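Jirorau 600: is the long-term comparison test rigged?

Motorcycles > Middleweights > Road tests and reviews
Page 1 of 1

kerbside_ken
Has everyone read the June group test? Five middleweights, a wet week in the hills, and the Jirorau 600 comes second to the Pevari again. I own the Jirorau, so I am naturally a calm and neutral observer. They marked it down for "a vague front end" and then admitted two paragraphs later that they had left the preload where the importer set it. I've had vague front ends. It usually meant I was the vague bit.

Two-Stroke Maureen
They marked it down because it's 195 kilos and feels it. I rode one for an afternoon and my wrists sent me a letter of complaint. The Pevari weighs much the same on paper but carries it lower.

kerbside_ken
195 fuelled. The Pevari figure is dry. Read the small print.

Two-Stroke Maureen
I did read the small print. Page 3, bottom left. Both fuelled.

kerbside_ken
Right. Fine. The seat is still better.

Bence Medve
I have owned both, the Pevari for two winters and the Jirorau since spring. The Pevari is the better bike on a good road. The Jirorau is the better bike on the roads we have. Its rear shock forgives potholes which the Pevari passes straight to your kidneys. The magazine tests on freshly laid tarmac and so always likes the stiff one.

sprocket_goblin
Counterpoint: the Jirorau's dash. Whoever designed that menu has never worn gloves, or possibly never had hands. It took me an entire lay-by lunch to reset the trip meter.

Bence Medve
Hold the left button, then the right, then the left.

sprocket_goblin
I rest my case.

Wilfredo Ignacio
I'd question the scoring more than the riding. They give equal weight to engine, handling and "desirability". How do you mark desirability out of ten? The Galtolmont got a nine for it, and it has the face of a disappointed heron.

Two-Stroke Maureen
I like the heron.

Wilfredo Ignacio
You would. You bought the brown one.

Two-Stroke Maureen
It's bronze.

old_and_damp
Running costs, anyone? My first big service on the Jirorau came to over 600 quid, and they found nothing wrong. I'd have felt better if they had. Did the test even mention it? I skimmed to the pictures.

kerbside_ken
One line. "Servicing is competitive." Competitive with what, a yacht?

Bence Medve
Then your dealer is robbing you. Sleiman did mine for much less, valves checked, and washed it. I did not ask for the wash.

old_and_damp
Sleiman is two hours from me. By the time I've paid for petrol and a fry-up I'm back where I started, only fatter.

sprocket_goblin
I fail to see the downside.

Wilfredo Ignacio
Going back to Ken's question, no, I don't think it's rigged. Second out of five is decent. Mine has 2,101 miles on it and all I've replaced is a mirror, and that was the garage door's doing.

kerbside_ken
I'll accept second. I'm still writing to them about the preload.

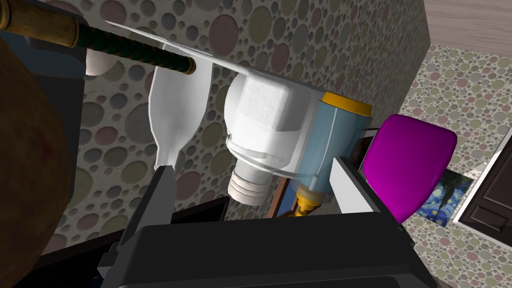 White housing, ringed nozzle and brass fitting, from below (computer render)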